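Mekum Sewing Room: where we are with the Sandura grant
8/2/20

Hi Delali,

You asked for a quick update and you know me, it won't be quick. Grab a coffee!

So, the big thing first. The room is open again. We closed up like everybody else in the spring and I really thought we'd lose the whole first group, but 20 people signed up when we reopened the list and the waiting list is still growing (I stopped checking it at night, it made me too excited to sleep). We run two small sessions instead of one big one, windows open, masks on, and everyone keeps the same machine the whole way through.

Money. We have spent $411 of the supplies line so far, mostly on thread, needles, interfacing and those good long pins with the glass heads. Fabric has cost us almost nothing because Lamptey keeps sending over their roll ends, and some of them are gorgeous. There was a dark green wool in May that people nearly fought over. I'd like to move what we saved on fabric into repairs, if that's okay with you. Two of the older machines need new belts and one has a foot pedal that only works when it feels like it.

I also put a little toward storage. Bobbins were living in coffee mugs and that had to stop. 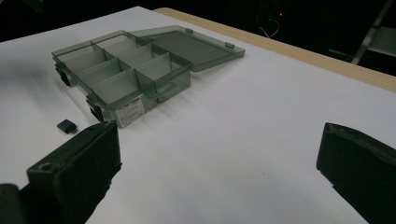
Ayuba Atinga
Program Lead, Mekum Sewing Room

Back to the classes. The beginners have gone through straight seams, hems and a simple tote bag, and they're now on elastic waist pants, the week I always dread and they always love. Seven of them have already finished a pair! One pair came out with two left legs and she's keeping them just like that for gardening.

The alterations course is slower than I promised you in the plan. I had zippers down as one session and it needs three. I've pushed the lining section back and I would rather do it properly than rush it, so please expect that group to wrap up later than the date on the form. It won't change the cost.

Things I still need from you: a yes or no on moving the fabric money, and the new version of the sign-in sheet (the old one still has the Celtberg address on it, and people keep going over there and finding a locked door). I also owe you the receipts for June. They're in an envelope, the envelope is in my bag, and I'll scan them before the next session.

Come by if you can! Mornings are calmer, afternoons are more fun. Somebody will hand you a seam ripper either way.

Ayuba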